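**Bread basket**

A bread basket is a shallow, open container used to hold bread, rolls or fruit at the table. The term covers both hand-made baskets of willow, straw or cane and factory-made ones moulded or woven from synthetic strand. Similar vessels are found in most regions where bread is a staple food.

## History

Baskets decay quickly in the ground, and early examples survive mainly in very dry or waterlogged places. More often the evidence is indirect, in the form of weave marks pressed into fired clay. In much of Europe the making of household baskets was winter work, carried out from December until the new willow could be cut. Coiled straw baskets were also used by bakers to support dough while it rose, and they leave a ringed pattern on the crust.

Synthetic strand came into wide use in the second half of the twentieth century. It is cheaper than cane, does not split when bent and can be washed in hot water, which made it popular with canteens and cafés. Natural materials remain common in homes and in the gift trade.

## Form

Most table baskets are round, oval or rectangular. The sides usually slope outwards, so that the opening is wider than the base; this allows slices to be reached easily and lets empty baskets be stacked. Sides set at 90 degrees to the base are more usual in storage baskets.

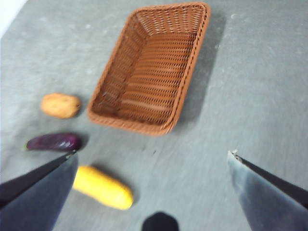
*A rectangular basket with a thick rounded rim and sloping sides.*

The rim carries most of the strain when a basket is lifted. In willow work it is formed by bending down the ends of the upright stakes and weaving them into one another. In cane work a separate hoop is often laid along the top edge and bound in place. Small gaps between the rows let air pass through, although a cloth lining is needed to hold back crumbs.

## Production

Small workshops still make baskets to order. The maker Zuzanna Górecki, who trained under Miłosz Szewczyk, allows 45 minutes for the base and sides of a plain willow table basket, with the rim worked separately – usually the following day. The Kideck workshop, where both have taught, sells its baskets in batches to restaurants and keeps a pattern book of 91 designs. Factory orders are much larger, and a single run of 1,000 pieces is considered small.

## Care

Willow and cane baskets should be brushed clean, wiped with a damp cloth and dried away from direct heat. Very dry rooms make the strands brittle – a light misting with water restores some of their flexibility. Synthetic baskets may be washed with mild soap.

## See also

- Basket weaving
- Proving basket
- Trug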